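The quiet work of letting go

At Vavance, a small software company in Grernthorpe, the planner is the part of the system that everybody wants to talk about. Gadisa Kassa prefers to talk about the handover.

She writes the control code for two-armed cells, and her present task is the moment when both grippers hold one object. For a short time the arms and the object make a closed chain. If each arm follows its own path and the two paths disagree by a few millimetres, the motors start to fight each other.

"The camera will not save you there," she says. "The fingers cover the thing you want to see."

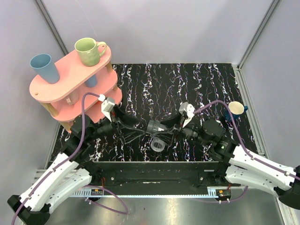
Two grippers meet around a small dark cylinder, just over the black tabletop.

Her answer is a layer called Jaidee, which stands between the planner and the joint controllers. It makes one arm the leader and lets the other become soft until the grasp is settled. The loop runs at 500 hertz, and the planner is not allowed to change the goal while both hands are closed.

In June the team tested it on 94 handovers, and 81 went through without a stop. Kassa has read the logs of all the others. In 7 of them the second gripper reported contact too early - it had touched the other gripper's fingers and took them for the object.

The next version will compare the force on both wrists before it opens the first hand. A partner laboratory in Droscombe will get the code when the logging tool is ready, and this is still being written.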